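Kļaviņa Concentrated Surface Cleaner, Refill Pouch, for use with any spray bottle
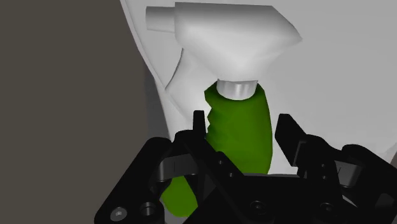 Kļaviņa is a concentrated cleaner for kitchens, bathrooms, and small workshops. It is sold as a refill, so you keep the bottle which you already have and mix the cleaner at home with tap water. One pouch contains 427 ml of concentrate. With the normal mixing it gives nine fills of a half-liter bottle, with a small rest which you can use for the floor bucket.

We are a small shop for household supplies and we sell Kļaviņa since the first pouches were made. The recipe was changed one time. The old version had a strong smell of pine and many customers wrote us that it was too much in a small bathroom. The present version smells light, a little like cut grass, and the smell is gone after the surface is dry.

What it is good for

Use it on sealed stone, tiles, enamel, stainless steel, painted doors, plastic, and glass that is not coated. It removes grease from cooking, soap film, finger marks, and the yellow layer that comes on top of kitchen cabinets. For burned food on a stove, spray it, cover with a wet cloth, and wait before you wipe.

Please do not use it on unsealed marble, raw wood, leather, or screens. On aluminum you should rinse quickly, or it can leave dull spots. If you are not certain about a surface, try first in a corner that stays hidden, and look at it again the next day.

How to mix

Fill the bottle with cold water first and add the concentrate after. In the other order you get a lot of foam and the bottle looks full when it is only half full. Close the bottle and turn it over slowly a few times. Shaking is not necessary.

Daily cleaning: 45 ml of concentrate for a half-liter bottle
Heavy grease: double the amount, and rinse the surface after
Glass and mirrors: one capful, not more
Floor bucket: two capfuls in 4 liters of warm water

The cap of the pouch holds 15 ml when it is filled to the inner ring. Many people fill it to the edge, and then the mix becomes a bit sticky on glass.

A mixed bottle keeps its strength for almost 4 months. After this time it is not dangerous, but it cleans weaker. The closed pouch keeps for two years in a dark cabinet. It should not freeze. If it was in a cold garage and has become cloudy, let it stand in a warm room for a day and it should be clear again. If it stays cloudy, write to us.

Which bottle

Any spray bottle with a clean inside will do. If there was another cleaner in it before, rinse the bottle several times and also pump clean water through the head. This is important when the old product had bleach in it. Never mix Kļaviņa with bleach or with a descaler.

When the spray comes out as a hard line, or drops fall from the nozzle, there is often dried product inside the head. Put the head in warm water for an hour and pump some times. We also sell replacement heads from Gamard, which fit most bottles with the common 28 mm neck. Measure the outside of the thread before you order. The Gamard head has a tube that is a bit long for small bottles, and you can cut it with scissors, at an angle.

Product details

Name: Kļaviņa Surface Cleaner, concentrate
Maker: Dilier
Contents: 427 ml
Fills: nine bottles of half a liter, daily cleaning strength
Color: clear, pale yellow
Plant-based ingredients: 95 percent, without counting the water
Smell: light, green
Dye: none
Pouch: one material, with screw cap
Storage: between 41 and 86 °F, away from children and animals

Safety

The concentrate can irritate eyes and skin. Wear gloves when you pour it. If it comes in the eyes, rinse with much water for several minutes and ask a doctor if the pain does not stop. Do not drink. If somebody swallowed it, call poison control and have the pouch near you when you call. The full list of ingredients is printed on the back side of the pouch.

Delivery and returns

Orders are packed in our Stonmont warehouse and go out on the next working day. The pouches travel in a paper box with a second bag around them, as in March we had a delivery where some caps were not tight. If your pouch arrives with a leak, please keep the box and send us a short message with the order number. We send a new one and you do not need to return the old one.

Closed pouches can be returned in 30 days. For opened pouches we can not give the money back, but if you are allergic to the smell, write us anyway and we will try to find a solution.

Often bought together

Gamard replacement spray head, white
Dilier cotton cloths, pack of 4
Dilier bottle brush, long handle
Kļaviņa Dish Soap, refill pouch

Page last changed on May 15, 2021. The mixing amounts for the floor bucket were corrected. If you have printed the older page, please throw it away and use this one.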